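Flattening creased paper before it goes back in the printer

Plodard
25 December 2018
Opened a box at the bottom of the cupboard and a lot of the plain paper in it has gone wavy. No writing on any of it, so I don't want to bin it. Has anyone got it flat enough to print on?

Tilham69
Put it under something heavy for 4 days. I use encyclopaedias. Square the stack up first or you press new folds into it.

Allulier
Disagree with bothering. 800 sheets costs very little and a jam costs you an afternoon. Use it for shopping lists.

Plodard
It's 170 sheets or so, and I'd like to keep the decent ones. I've started spreading them on the carpet to see which are worth saving.
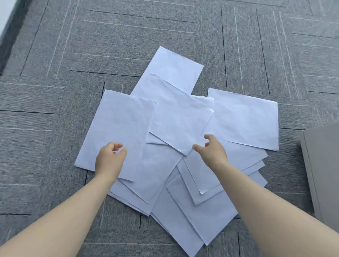 Reply 5 -- Polishchuk
The one lying across the middle is too crinkled for a printer. I'd keep that for notes. The big one on the left only has a bit of a curl at the corner, so press that and try it.

Tilham69
Agree about the middle one. A cool iron with a tea towel over the top will help, but it never goes back to new.

Allulier
Ironing paper now. I still say recycle it.

Polishchuk
Carpet fluff gets into the rollers as well -- wipe each sheet with a dry cloth before you stack them.

Plodard
Will do. Two piles then, printer and notes. They can stay under the books until January.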